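Teaching by Hand, One Shirt at a Time

At Dutisix the lesson begins without any robot. Marites Galang gives each new worker a pair of hand-held grippers and a pile of clothes, and asks them to fold slowly. The robot will learn later, from the recordings.

"The first 17 folds are always bad," she says. "People forget that they have only two fingers on each hand." 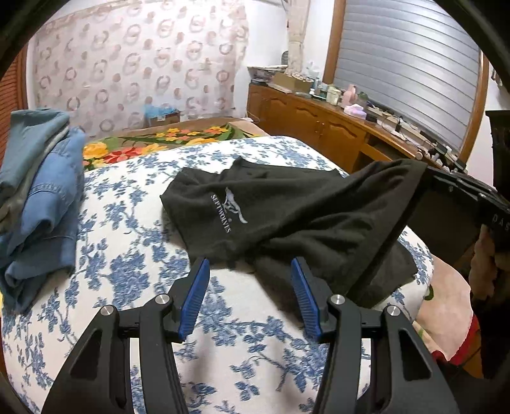 Home sessions are the part of the program that Định Hầu defends most strongly. In a laboratory, he says, every table is white and every shirt is new, and the robot learns a world which does not exist. On a bed with a blue flowered sheet, a dark garment gives a different lesson: the cloth lies crumpled, the hem must be found, and only the printed wolf and the word SEPTWOLVES stand out from the dark fabric. He wants 200 such homes before the end of March.

The work is tiring for the wrists. Galang stops each session after 70 minutes, even when the worker wishes to continue, for tired hands make hurried movements and the robot copies these also. Earlier the team tried remote control with a Zuletti arm, but the delay made people nervous, and they pulled the sleeves too hard.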